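Lolto folding craft table: four months in

June 30, 2022

I've wanted a proper table for hobby things for years, and the Lolto has made me ridiculously happy! It folds down to the depth of a big atlas, slides behind the sofa, and goes up in under a minute once you've got the knack of the leg catches (they're stiff for the first week, so persevere).

I do jigsaws on it mostly. The Braromo harbour one, all 2134 pieces, fitted with room left over for sorting trays, and I could lean on the edge without the whole thing shuddering. My old Kassa used to wobble if you so much as sneezed. We've also used it for wrapping presents, potting up seedlings and one very long board game.

Grumbles? Only 2, really. The carry handle digs into your palm, and the rubber feet mark a pale floor. Felt pads sorted that. I paid £53 in the spring sale and would happily have paid more.

As for the top, I've come round completely to plain pale wood for anything with small coloured bits. Bright blue on maple is so easy to pick out.
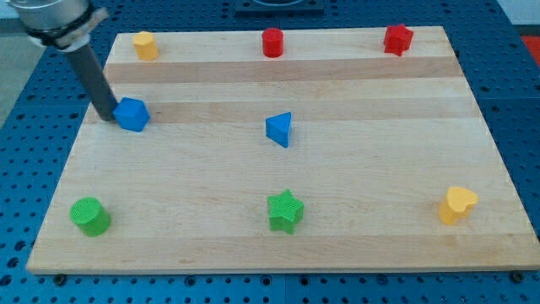 Rulach wrote in the comments that the catches on theirs never loosened until they rubbed a candle stub along them, and that the taller version is worth the extra if you like to stand while you work. I'm trying the candle tonight.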